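How to Start a Shift with the Picking Robot

By Teresa Mendes, Hidorow packing hall

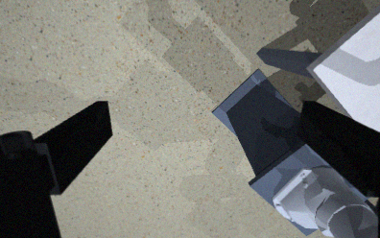 Before, each of us lifted 1,000 parts in one shift. Now the robot lifts and we prepare and check. Please follow these steps.

1. Open the gripper fully and look at both fingers.
2. Run the program at 60 percent speed for the first 3 parts.
3. If it stops, press Hold and wait for the lamp. Do not reach in.
4. Write every stop in the shift book, also the short ones.

New colleagues do step 2 together with me.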